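Talk notes, kitchens in small flats, evening slot (doors 6.30, I'm on at 7)

Laptop charger!! Water. Check clicker works before ppl come in.

**Start**

Hello, thanks for coming, yes it's warm in here, windows do open at the back.

Say who it's for. People renting or owning a small flat, kitchen they didn't choose, not much money. If you've got a huge kitchen with an island you're welcome to stay but you'll be bored.

What I'll cover: light, worktops, the sink, a bit on noise. Not ovens. Someone always asks about ovens. Questions at end.

Ask for hands: who cooks every day? Who has ever cooked standing in their own shadow? (Should be most of the room. Wait for it. Don't rush this bit, I always rush this bit.)

**Slide 2 – the one about the shadow**

- One ceiling light in the middle of the room, you stand with your back to it, your body blocks it, you chop onions in the dark
- Nearly every rented kitchen I've been in has this
- Turning the bulb up doesn't fix it. Brighter bulb = darker shadow. PAUSE
- Light wants to come from in front of you or straight above your hands

Story: my old flat, the one over the shoe shop. Galley kitchen, one bare bulb, cut my thumb twice in one winter. Stuck a battery strip under the wall cupboard in the end, looked awful, worked. Keep it short, last time this took ages and I lost the back row.

**Slide 3 – under-cupboard lights**

Stick towards the FRONT edge of the cupboard not the back. If it's at the back you light the tiles and dazzle yourself when you sit down.

Plug-in better than battery if there's a socket anywhere near. Batteries fade slowly and you don't notice till it's gloomy again.

Warm or cool? Warm for most homes. Cool if you like seeing exactly what colour the chicken is. Personal thing. Don't mix the two on the same worktop, it looks like two different rooms.

Renters: sticky pads that peel off. Test one on the inside of a door first. I've taken paint off. Lost part of a deposit for it.

**Slide 4 – worktop space**

Measure the clear stretch you actually use. Mine is 62 cm between the kettle and the hob. Ask people to guess theirs, then go home and measure, they'll nearly all guess too big.

- Everything that lives on the worktop has to be used most days. Toaster ok. Bread maker no, sorry
- Board over the sink = free worktop. Cheapest thing in the whole talk
- Board over the hob = only when it's cold and OFF, say this twice
- Fold-down shelf at the end of the run if there's wall. Check the wall isn't just plasterboard

The Rarnero flat (the block by the canal, did the top floor one in August). Total kitchen budget was £124 because that's what was left over after the floor. Spent £59 of it on two lights and a board cut to size over the sink. Rest on handles and paint. People like this one, they write the number down. Show the before drawing, then the after drawing. No photos of this one, landlord didn't want them.

(If asked: no, didn't touch the plumbing.)

**Slide 5 – colour**

Quick one. Pale worktop bounces light back up at you. Dark one eats it. If you're stuck with a dark one, put a pale board where you chop, you've solved most of it.

Shiny isn't the same as pale. Shiny and dark just gives you a bright spot in your eye.

Walls next to the window matter more than the wall opposite, everyone paints the wrong one. Paint the side the daylight slides along.

**Slide 6 – windows**

- Take stuff off the sill. All of it. Plants too, move them along a bit
- Clean the outside if you can reach safely. Don't lean out, please
- Net curtain → half curtain on the bottom only. Keeps nosy neighbours out, lets the top light in
- Blind fixed above the window frame so it rolls right up clear of the glass. Mine used to hang down over the top of the window even when it was "open", years of that, never noticed

DRINK SOME WATER

**Slide 7 – noise**

Only if on time. If it's past 7.25 skip to the sink.

Hard floor, hard worktop, hard walls, everything clatters. Rubber mat under the drainer. Felt dots on cupboard doors, 10 in a packet usually does a small kitchen. Rug with a proper grippy back, not one you'll slip on carrying a pan.

Vokard do a quiet extractor which I've got and like, not being paid to say so. The Allitex one was in the flat before, sounded like a hairdryer in a bucket. Hmm maybe don't say that, someone might be from there. Say "louder".

**Slide 8 – the sink**

Most used spot in the room and it gets the least thought.

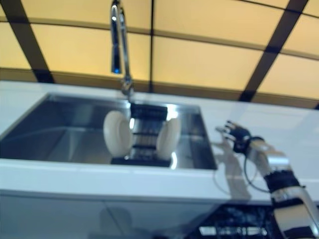
*Slide 8: pale worktop, steel sink, tall curved tap.*

- Tall tap, easier to get a big pan under. But watch the splash, tall tap + shallow bowl = wet jumper
- One decent sized bowl beats two tiny ones in a small flat. I'll argue with anyone on this
- Keep one side of the sink totally clear. Pick a side. Right handed people mostly want dirty stuff on the right, clean on the left, but try it both ways for a week
- Light over the sink gets forgotten. Window does the job in the day, then it's winter and you're washing up by feel

Washing up bowl: in or out? Room will split. Let them have a minute, it's good fun, then move ON.

Steel scratches, all of it does, stop worrying. After a year the scratches join up and it goes soft looking. Wipe along the grain. Don't use the green side of the scourer on a new one unless you want to speed that up.

Sealant round the edge: look at it tonight when you get home. If it's gone black, bleach first, and if that does nothing cut it out and redo. Tape both sides, run the bead, wet finger, pull the tape off straight away before it skins over. Rented? Report it in writting, don't just mention it on the stairs.

**Slide 9 – what order to do it in**

People want a list so give them one:

1. Clear the sill and the worktop (free)
2. Board for over the sink
3. Light at the front of the cupboard
4. Blind or curtain
5. Paint last, you might find you don't need it

Leave a week between each one. You want to know which thing did the job.

**Slide 10 – questions**

Likely ones:

*Can I do this in a kitchen with no wall cupboards?* Yes, small shelf with strip under it, or clip lamp. Clip lamp well away from the sink and the hob.

*Is it worth swapping the tap?* If you own it and it drips, yes. If you rent, ask first. Keep the old one in a bag.

*What about the oven?* Told you.

*Where's the sample boards from?* Aaltonen, offcuts bin, go early in the morning. They're on the side table, pls pick them up and hold them under the lamp, that's what they're for.

Handouts by the door. Put chairs back. Get the extension lead, left it behind last time.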